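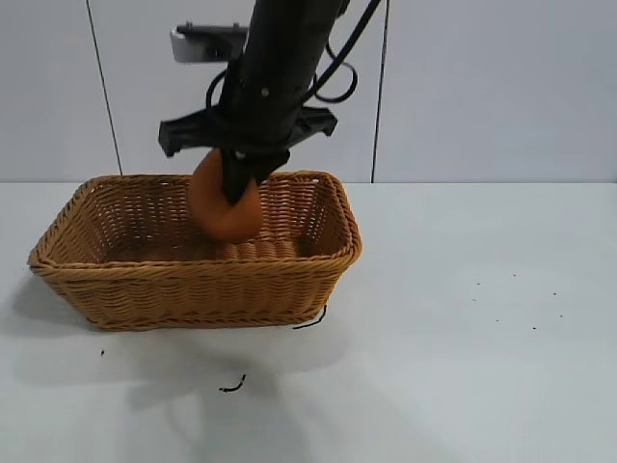 Fullum reckons anyone whose gripper squashes things has set the closing force by optimism, and told me so before I'd finished typing the title. Fine. The full story, then.

Home-built arm, shared workshop, fingers on a hobby servo. It picks up soft things perfectly well and then won't let go over the basket. I send the open command, the fingers part, and the orange thing stays stuck to one of them like a toddler at a nursery gate. It manages a clean drop in roughly 4 goes out of 7. I've tried opening faster, which mostly moved the problem to the floor. Any ideas short of buying a proper gripper?
Posted by Gurkby

Oluf Vestergaard
You're squeezing too hard, so the soft stuff wraps itself round the fingertip. Note the servo position where it first touches, close a couple of degrees past that and stop. Mine used to drive to fully shut every time and I blamed the rubber for a month. Then open in two steps: a crack, wait 460 milliseconds, then the rest. Wipe the pads with a damp cloth too, they get tacky.

Soda
Have you tried turning the wrist 90 degrees

Çetinkaya
Seconding Oluf on the two-step opening. If it still clings, stick a strip of plain cotton tape over the pads. You lose some grip on shiny things, but you weren't using it to juggle. And check your cables have slack at full reach. A tight one on mine was tugging a finger back in whenever the arm went low, and I rewrote the code twice before I looked.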